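12 partages – 2 commentaires

À l'atelier Kravchuk, on fabrique des jeux d'échecs de petit format. « Le plateau reste noir et blanc, les pièces non », explique la gérante. Les siennes sont rouges et bleues – un choix qui date du premier tournoi de Surneck, en mai.

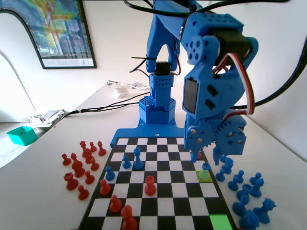 Elle vend 100 jeux par an, surtout à des clubs. « Une tour, ça va vite. Le fou me prend 5 essais, il est haut et il tombe. » Les 300 pions de la prochaine commande partent à Stedov. « Après, je refais les boîtes », dit-elle.

Partager | Commenter (2)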